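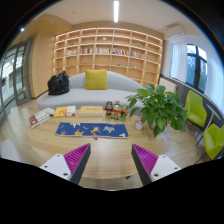

Small software firms should stop announcing their advisory boards

May 11, 2019

In February a payroll software company called Lirnix put out a press release naming 5 new advisers. It ran to two pages. The product got one sentence, near the bottom, after the part about how excited everyone was.

I have nothing against Lirnix. I used its software for a while at a former job and it paid people on time. But I read a lot of these releases for work, and I've come to think they do more harm than good, mostly to the companies that send them.

Consider what an adviser at a young company does. In most cases it's a call every couple of months and an introduction or two, in return for a sliver of stock. That can be worth having. A retired bank executive who can get you a meeting with a bank is useful if you sell to banks. The trouble starts when the adviser's name becomes the news. Customers read it as a sign that the product has been checked by someone who knows, and often the adviser has seen a slide deck and a demo.

I asked to see the adviser agreement at Sorkisico, which makes scheduling tools for clinics and was good enough to share it. There is no duty to review the product. There is no duty to attend anything. There is a clause, quite a long one, about the use of the adviser's name and photo. I don't think Sorkisico did anything wrong. The agreement is close to the standard form, and it tells you what the standard form is for.

Founders will say that investors want to see names. Some do. When I worked at Lins we raised a small round, and one fund asked for our adviser list before it asked how many customers were renewing. We had 262 customers at the time and a good renewal rate, and I had spent a weekend preparing the figures. We got to them in the second meeting. That fund did not invest, and the one that did never raised the subject of advisers.

There's a cost in time as well. Our release took the better part of 22 working days from first draft to approval, with every adviser's office wanting a different title and one of them wanting the order changed. The person handling it was also the person who wrote our help pages. The help pages for the new billing screen came out late, and the support inbox showed it.

Compare that with Pronov, which sells inventory software to hardware stores and farm suppliers. It has advisers, and I know this only because I asked. Its news page is a list of what changed in the software and when, along with what broke and how long it was down. It has 2749 paying accounts and puts that number on its front page, updated each month, including the months when it falls. I'd sooner buy from a company that shows me a bad month than one that shows me a row of portraits.

A fair objection is that a company with no track record has nothing else to point to. An unknown firm with 3 pilot customers can't publish renewal rates that mean anything. I accept that. It can still say what it built, who is trying it, what it costs and how to get your data out if you leave. Most of the releases I see leave out all four, and the last one is what I would ask about first.

If a company does want to name its advisers, I'd suggest it put them on an ordinary page of the website and say next to each name what the person does, how often, and whether they hold stock. "Meets with the engineering team quarterly, holds options" would be plenty. If the honest entry is "took one call," leave the name off.

Reporters and newsletter writers could help by not running these items as news. I have run them myself on slow days, so I know why it happens. They come already written, with a usable quote and a headshot, and they fill the space. I have stopped. Since then I've had two complaints from publicists and none from readers.

Lirnix sent another release last week. It has a sixth adviser. I wrote back and asked whether the new version still needs a separate login for the tax forms, and I'm waiting to hear.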